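# The Slow Hand at Skernwood

I joined the workshop at Skernwood to fix a chair. I'd like that on the record, as the chair is still in my hallway with three legs and I now spend most of my evenings teaching a machine to tidy up a pretend tea party.

The build is called Tanabe, and it was well along when I showed up. I got handed a screwdriver and a bag of cable ties and was told to go make the wiring less scary. I did my best! It's still pretty scary. But you learn a lot about a robot arm by crawling around behind it with a flashlight, mostly which connectors pop out when you sneeze.

My own part of the job is grasping, and grasping is maddening. You and I pick up a bowl without giving it a thought. A motor needs to be told how wide to open, where to come in, how hard to squeeze, and when to quit squeezing. I set the squeeze too low for most of November last year and we got very good at sweeping up. Then I set it too high, and a perfectly nice mug from my own kitchen went to its reward. (I miss that mug.)

We run everything through a little control program called Cindix, which is homemade and looks it. It has 2034 lines, no manual, and a comment near the top that just reads "sorry." I've come to love it the way you love an old car. You type in a move, you keep one hand near the stop button, and you wait.

The tabletop jobs are my favorite. Get a basket, get some dishes, throw in a toy cake and a donut to keep things interesting, and see what the hardware makes of it all. Round rims are hard. Ribbed sides are a bit kinder, to my mind, though I've had arguments over that.

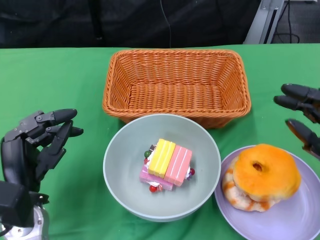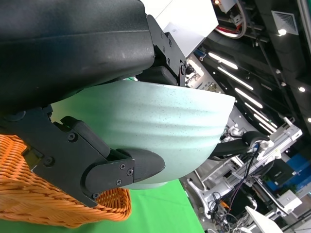
I keep a notebook of every try, and it makes for humbling reading. My best evening so far was 30 clean lifts, with 2 drops I blame entirely on my own typing. My worst evening has a page to itself that says "went home" and has a coffee ring on it.

People ask what it cost, and I never have a good answer. Plenty of the small stuff came from Tuditgate, the surplus place across the river, where they sell motors out of bins and you'd better bring cash. The rest was dues, favors, and a couple of purchases I haven't fully explained at home.

Next up is speed. Tanabe moves like it's underwater, and I'd like to get one full pick and place down to 3 seconds without scaring anyone. I've already ordered new bearings, and I have a cupboard full of thrift store bowls standing by. The chair can wait until spring.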